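Incidencia 753 - Pinza de mano: el seguimiento se pierde al recoger objetos blandos sobre la colcha
Proyecto: Nasilau
Abierta por: Beathag Laing
Asignada a: Sajib Kodikara
Estado: resuelta, pendiente de cerrar
Prioridad: media

Beathag Laing, 9:40
¡Buenas! Ayer empecé con las demostraciones de recogida en el dormitorio y la tarea me encanta, es de las más agradecidas que hemos grabado. Se trata de coger con la pinza las cosas blandas que hay encima de la cama y llevarlas a la bandeja blanca del borde verde menta. El problema es que, al revisar las trayectorias en Skarero, muchas salen con un salto justo cuando me acerco a la colcha. La posición se va unos 9 centímetros hacia un lado y luego vuelve sola. En el vídeo la mano va suave, así que el salto no es mío (lo he mirado varias veces, con orgullo y con lupa).

Pasos para reproducirlo:
1. Arrancar la sesión mirando hacia la pared del fondo.
2. Bajar hacia la cama con los dedos abiertos.
3. Cerrar sobre cualquier tela y levantar.
El salto aparece entre el paso 2 y el 3.

Sajib Kodikara, 10:15
Gracias, Beathag, ¡qué bien explicado! Dos preguntas antes de tocar nada. ¿Qué versión de Oprea tienes en el portátil? ¿Y has repetido el barrido de mapa desde que se movieron los muebles?

Beathag Laing, 10:22
Oprea, la de septiembre. El barrido no lo he repetido, estoy usando el que hicimos con Turnley. Ahora que lo dices, las cajas del fondo no estaban así.

Sajib Kodikara, 10:50
Pues ya tenemos un sospechoso. Mi teoría: al bajar, casi todo lo que ve la cámara es el cuadro escocés de la colcha, que se repite, y el sistema confunde un cuadro con el de al lado. Normalmente lo salvarían los puntos de la pared y de las cajas, pero si el mapa es viejo no le cuadran. Prueba esto, en orden:
- Barrido nuevo, despacio, empezando por la estantería blanca y terminando en la cama.
- Mantén la pinza algo más inclinada al acercarte, para que sigan entrando las cajas en la imagen.
- Vuelve a calibrar la apertura de los dedos antes de grabar. No creo que tenga que ver con el salto, pero así descartamos un desfase entre el vídeo y el cierre.

Beathag Laing, 12:05
Barrido hecho y calibración también. He grabado una tanda corta y el salto grande ha desaparecido, ¡fantástico! Queda un temblorcillo cuando voy a por las telas de la izquierda, la turquesa y la verde clara. Con las cosas de la derecha, nada, limpísimo. Adjunto una captura de la tanda nueva.

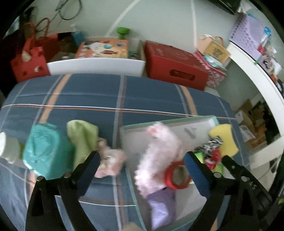 Captura adjunta: pinza abierta sobre la colcha, bandeja a la derecha y cajas al fondo.

Sajib Kodikara, 12:30
Me sirve muchísimo, gracias. Con ese ángulo se ven bien la caja roja grande, la estantería y el cajón lavanda de encima, que son referencias estupendas: bordes claros y todo distinto entre sí. A la izquierda hay más pared lisa y unos cables colgando. Si se mueven con el aire, no ayudan nada. ¿Puedes sujetarlos y repetir solo las recogidas de ese lado?

Otra cosa, ya de técnica: con las telas arrugadas baja con los dedos bien abiertos, espera un instante y cierra despacio. El modelo aprende también de esa pausa, y en tus primeras tomas el cierre empezaba cuando la mano todavía bajaba.

Beathag Laing, 15:10
Cables sujetos con cinta y tomas repetidas. En Skarero la curva sale lisa de principio a fin, también con la tela turquesa, que era la peor. Lo de la pausa se nota un montón: agarro mejor y suelto más centrado en la bandeja. El juguete rosa peludo sigue siendo mi favorito para practicar, da gusto ver cómo ceden los mechones - aunque conviene entrar por un costado, o el aro rojo se viene detrás.

Sajib Kodikara, 15:25
¡Qué alegría! He pasado las tomas nuevas por el filtro y se aceptan todas. Las de ayer las marco como descartadas para que no entren en el entrenamiento. Añado a la guía de Nasilau el aviso de repetir el barrido cada vez que cambie algo en la habitación.

Beathag Laing, 15:31
Perfecto. Mañana sigo con la misma tarea y otra distribución de objetos, con barrido nuevo incluido. Por mí se puede cerrar.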